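Chapter 6
The Home Corner: Play Kitchens and Pretend Cooking

What this chapter covers
Setting out a play kitchen
Choosing things to cook with
Supporting talk during pretend cooking
Tidying and upkeep

Most early years rooms have a home corner of some kind, and in most home corners the kitchen gets the heaviest use. Children who are new to a setting often go there first. They know what a cooker is for and they have watched adults use one, so they can begin to play without being shown. Older children use the same equipment for longer games: cafes, birthday teas, a sick baby who will only eat soup.

In this chapter we look at the play kitchen as a working area. It follows on from Chapter 4, which dealt with the layout of the whole room, and the same points about access and clear floor space apply.

6.1 The cooking area

A play kitchen does not have to copy a real one in every detail, but a few familiar features help children to settle into their roles. A hob is the most useful of these. If there is only money for one piece of equipment, buy or make a hob and put it on a low table. Flat printed burners are enough. A burner shown in red tells a child that the ring is "on", and this leads quite naturally to talk about heat and safety.

Utensils are best hung where they can be seen. A drawer full of spoons tends to be emptied on to the floor, while a spoon on a hook is taken down and, with some practice, put back.
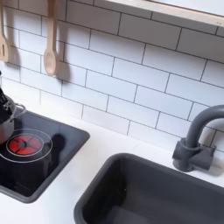 Figure 6.1 Wooden utensils hanging by the hob in a play kitchen.

Check the height of hooks and shelves with the children present. Adults usually place them too high. At the Dremwood nursery, where several of the activities in this book were tried out, the hooks were moved down twice in one term before the youngest group could reach them without help.

6.2 Pots, pans and things to put in them

Small metal saucepans last longer than plastic ones and make a better noise. Two or three are plenty for a group of 6 children. With more than that the pans spread round the room and the cooking stops.

The contents of the pan can be toy food, plain blocks or a mixture of the two. Toy food is easy to name, and it suits children who are still building up their vocabulary. Blocks ask for more imagination -- a yellow one may be butter at ten o'clock and cheese by a quarter past. We suggest keeping both kinds within reach of the hob and letting the children choose.
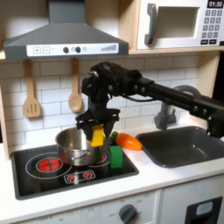
A simple activity is to ask for a meal by colour. "I would like something green in my soup, please." The child looks over what is on the worktop, picks something out and puts it in the pan. Once this is familiar, add a second colour, or ask for one item to stay beside the pan until the rest is cooked. Words such as in, next to, behind and between come up again and again, and children hear them used for a purpose.

Keep the activity short. Roughly 20 minutes is long enough for a small group with an adult, and the children can then carry on by themselves.

Before you read on
Think of a home corner you have worked in or visited. Which items were used every day, and which were hardly touched? Make a short list and keep it by you for section 6.3, where we deal with sorting and storage.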